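Dozing off on the long drive home, what do you lot do?

Dionysis Margaritis

Bit embarrassed to ask this one. I do a run from Dustham out to the Vestano depot and back, four nights a week, and since February I've been getting properly heavy-eyed on the last stretch home. It's usually just gone half five in the morning. Window down, radio up, chewing gum, the lot, and I still caught myself drifting on to the rumble strip last week. Frightened the life out of me.

I don't feel tired when I set off, that's the odd part. I sleep in the day, I've got blackout curtains, I have a coffee before I leave the depot. My wife wants me to buy one of those Hidik alarm things that hooks over your ear and beeps when your head drops. Has anyone used one? Are they any good or will it just annoy me? And is there anything that works when you've still got 14 miles to go and there's nowhere decent to stop?

Car's a plain old hatchback, no fancy lane warning or anything like that.

Aurélien Carré

Glad you're all right, first of all! I did nights for years and the rumble strip thing happened to me too, so no need to be embarrassed (well, I was, but still).

I'll be blunt though. Window down and radio up don't work. They make you feel as if you're doing something and that's it. If you've touched the strip you've already been asleep, even if it was only for a second or two, and at that hour your body is at its lowest whatever you've drunk.

What sorted me out was moving the nap. I used to save all my sleep for home. Then I started having a short kip in the depot car park BEFORE setting off: coffee first, straight down, seat back, phone alarm for fifteen minutes. The coffee kicks in while you're dozing. Give yourself a good few minutes after waking before you turn the key, because you'll be groggy as anything.

On the ear alarm, I had a Hidik for a bit. It goes off when your head tips, and by then you've gone. It also went off every time I looked down at the heater controls. I wouldn't rely on it. Mine lives in a drawer.

Other stuff that helped:

- eating something small halfway through the shift and leaving the big meal for after I'd slept
- sunglasses off until the sun's really in your eyes
- telling my manager, which I put off for ages, and he moved my finish time without any fuss

And if it's come on suddenly since February, do see your GP. Mine sent me for a sleep test and I had apnoea, no idea, I thought I just snored. There are rules about telling the licensing people if you're diagnosed and it's making you sleepy, so ask about that while you're in there.

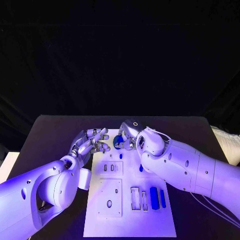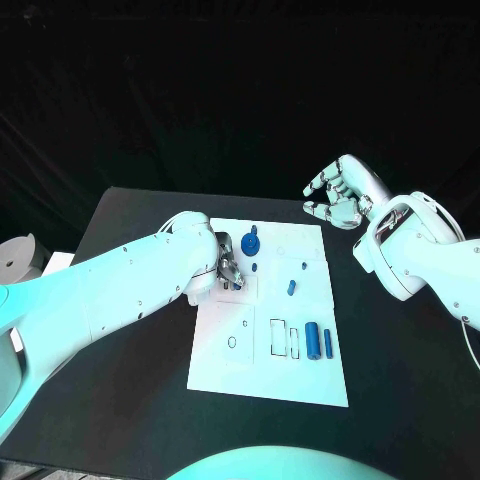

One more thing about stopping. You say there's nowhere decent, but have a proper look in daylight. I'd driven past a garden centre for two years without noticing it had a lay-by next to it. Don't pull up on the hard shoulder for a nap, that's for emergencies. Let us know how you get on!

hồ_nightshift

get a lift share going, ask at work. someone to talk to is better than any gadget. we take turns and whoever's more awake drives

Contact us | Copyright Dustham Drivers' Help Board | Back to top

We use cookies to keep you signed in and to count visits. Carry on browsing to accept, or change your settings at any time.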